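# Review: the Oment debate-night streaming pass

9 November 2022

I bought the Oment pass in September, mainly to watch the Skolton mayoral debates and the panel shows that followed them. It cost $47 for the campaign period. I used it for all the debates, both leaders' interviews and most of the nightly panels, on a laptop and on an older television. The election is over now, so I can say how it went.

## What you get

The pass covers live video, replays, a running transcript and a clip search. The live video is the same feed the local station carries for free, so you are paying for the other three. There is also a newsletter, which I stopped opening in the second week.

Live video was steady. I had one dropout, during the transit questions at the Jerkville debate, and the stream picked up again where it had stopped. Picture quality on the laptop was fine. On the television the sound ran slightly behind the speakers' mouths, and closing and reopening the app fixed it each time.

Replays went up the same night. They can be played by topic, so you can skip to housing or policing without hunting through the opening statements. The topic labels were mostly right. The water rates section of the second debate was filed under parks, and it still is. 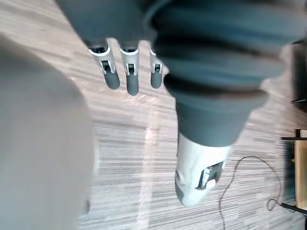
## The transcript

The transcript is the best part of the pass and the reason I kept it. Each line carries the speaker's name and the time, and clicking a line takes you to that moment in the video. The Jerkville transcript ran to 2,943 lines and loaded without trouble, even on my phone.

It is typed by software and then corrected by an editor. The uncorrected version is rough. During crosstalk it gives both speakers' words to whoever started first, and it had Councillor Gunn promising a "bored of health" for most of an evening. The corrected version usually appeared by the next morning. If you plan to quote anyone, wait for that one.

I checked one exchange closely. On the second panel, the host told Tiburcio Villaseñor that he had called the ring road plan "finished" in the first debate. Villaseñor said he had used no such word. The panel argued over it for several minutes and moved on without settling it. I had the line from the first debate open before they were done. He had said the planning was finished and the funding was not. Neither of them had it quite right, and it would have helped if someone in the studio had been using the same tool.

## The panels

The panel shows are the weak part. Oment produces these itself, with a host and four regular guests. Two guests lean to each side, and after a few nights I knew what each of them would say before they said it. The host lets people finish, and I appreciated that, but she rarely asks a second question when the first is dodged.

The exception was the program on council borrowing, where they brought in a retired auditor and gave him most of the hour. He went through the budget papers page by page. I would have paid for more programs like it.

Viewer questions are limited to 2,000 characters, far more than anyone needs, and the ones read on air were always a sentence or two. I sent three and none were used.

## Clip search

Clip search works if you know the words that were spoken. Searching "ring road" gave me 40 clips in date order. Searching "traffic" gave me far fewer, and left out a long answer on congestion where the candidate never used that word. There is no way to search for one speaker and one subject together. The help page says this is planned.

You can save clips to a list and share a link, but the person who gets the link sees only the first minute unless they have a pass too. I ended up writing out the quotes and emailing those.

## Cancelling

The pass renews at the monthly rate after the election unless you cancel. The notice is in the confirmation email, below the receipt. Cancelling took two screens and I got an email straight away saying it was done. Saved clips are removed when the pass ends, so copy anything you want first.

## Rating

Three and a half out of five. If you follow council politics closely and want to check what was said, the transcript is worth the price for a campaign. If you only want to watch the debates, use the free feed. I won't be keeping it through the winter, but I would buy it again for the provincial election.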